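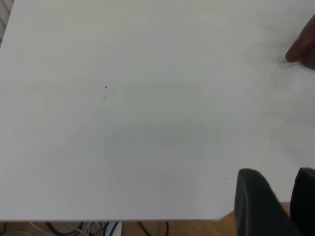 What was the March money spent on?

Mostly tables. The big white one in the main room, cleaning supplies for it, and the first month of the evening repair sessions at Ikham.

Print this page | E-mail this page

Progress report, Ikham Community Workroom
To: Larysa Lysenko, Fluvine Fund
From: Zoia Vakulenko

Larysa, sorry this is short, writing between sessions. Full receipts folder is with Marta.

Where we are
Grant so far: 1096 received, 700 spent, rest is held for chairs and the second lamp. Nothing moved between budget lines. The 700 is table, delivery, cloths and cleaner, floor pads for the legs.

The table
In daily use. White top, smooth matte finish, rounded at the corner, which parents asked for. Ostap wanted a darker one and still does. White shows everything. Wipe marks, round smudges where cups have stood (we think cups), the odd small dark speck. Most come off with a damp cloth. A couple of gray ones didn't the first time, Marta is going to try the Zenero cream on a corner before anyone uses it on the middle. No scouring pads please, have put a note up.

On the plus side small parts are easy to find on it. Screws, beads, a broken needle tip last week. On the old brown one we lost half of them. Sewing group says the same, dark thread shows up straight away.

Light is uneven on the top, brighter at some spots than others. Fine for most jobs, not great for hand sewing. Second lamp should help, Oleksandra is getting prices.

Sessions
493 visits since opening, sign-in sheet count, so people who come twice are in there twice. Fridays are busiest. Waiting list of 15 for the beginners mending class, we can't take them untill the chairs come. Ostap has offered a second evening if the room is free.

Cleaning routine
Was nobody's job, now it is on the rota. Wipe down at the end of each session, dry cloth after so it doesn't streak. Streaks are still there some evenings, depends who does it. Oleksandra is rewriting the instructions, one page, large print.

Problems
- Chairs late. Supplier now says end of next month, no firm date.
- Cups on the work table. Moving drinks to the side shelf, mixed results.
- Sign-in sheet gets forgotten after 7 p.m. so the visit count is probably low.

Next
Chairs, lamp, start beginners class. Would like to shift a bit of the cleaning line to lamp if it comes in over, will ask seperately when I have the quote.

You asked about a visit. Any weekday after 4 is good, the door code has changed so ring me first. Marta can go through the receipts with you at the same time.

Zoia

Contact: Zoia Vakulenko, Ikham Community Workroom | © Ikham Community Workroom | Back to top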